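2026-07-24

# Wokden votes to keep its salt line, lumps and all

The town of Wokden will go on buying its road salt, sidewalk salt and, through a loophole older than most of its residents, its table salt from a single supplier for another year. The vote on the town floor was 221 to 30. Turnout was the highest for any summer meeting since the parking meters, and there was pie.

The loophole dates from a winter when the only store in town ran out of everything and the highway department was asked to order "salt for general use." The wording was never changed. Every December since, households on the town roll have been entitled to one free bag of kitchen salt, collected from a window at the town garage between the hours of nine and noon. Most people forget. The ones who remember are very serious about it.

Andor Dobos, who brought the motion to scrap the giveaway, told the meeting that Wokden was a municipality and had no business seasoning anyone's dinner. He put the yearly cost at 1000 dollars. He was asked whether that included the bags. He said it did. He was asked whether it included the twine, and sat down for a while.

The supplier, Bodnár, has held the contract for as long as there has been one. Its bid this year was higher than last year's, which the company put down to fuel, and lower than that of its only rival, Allov, which arrived after the deadline in an envelope addressed to a different town.
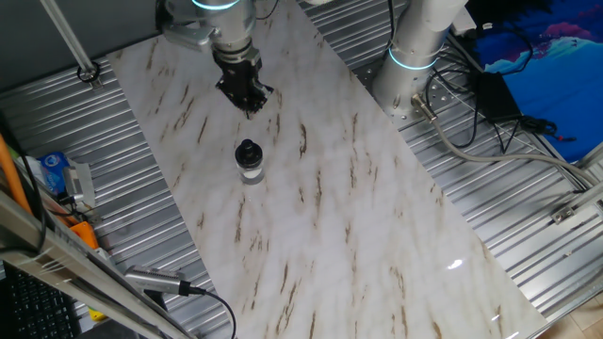 ## The lump question

Nearly an hour of the evening went to the quality of the salt itself. It clumps. Magdolna Pintér, who has collected her bag every December she has lived here, said she had broken two grinders on it and would vote to keep it anyway. Attila Dudás proposed that the town add a few grains of rice to each bag. The town clerk pointed out that rice was not in the contract, and that adding it might make the bag a meal, with consequences under the county's food rules that she did not care to read aloud at that hour.

Hường Vi, who runs the lunch counter at Uva, offered a professional opinion. The salt is fine, she said. People keep it over the stove, where the steam gets at it, and then they blame the government. She recommended a small jar with a tight lid, in a cupboard, away from the kettle. This was the only advice of the night to draw applause, and Dobos was seen writing it down.

An amendment to limit the giveaway to 200 bags failed on a show of hands. So did an amendment to raise it, offered by the same man.

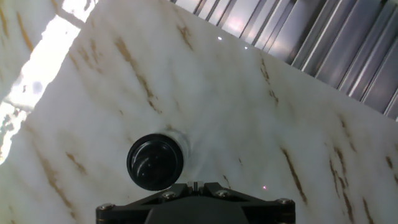

The meeting then turned to the garage window, where the bags are handed out and where the sill has been cracked for several winters. Sivaprasad Namboodiri, who does stonework and had brought catalogs, laid out the choices: poured concrete, slate, or something nicer. Something nicer had its supporters. A milky white marble pattern with broken streaks of tan and brown would hide a good deal of boot dirt and coffee, Namboodiri said, and several people in the back rows agreed that their own counters at home had been getting away with it for years. Dobos asked what marble had to do with highways. The sill was sent back for three quotes, one of which must be for concrete.

Two smaller items passed without debate. The culvert by the ball field will be cleared before fall, and the sign at the garage that reads NO SALT will be taken down until there is no salt.

Dobos said afterward that he accepted the result and would not bring the motion again next year unless the price went up. Asked if he planned to collect his own bag in December, he said he was on the town roll like anybody else.

Pickup hours are unchanged. Residents should bring proof of address, and should not bring buckets.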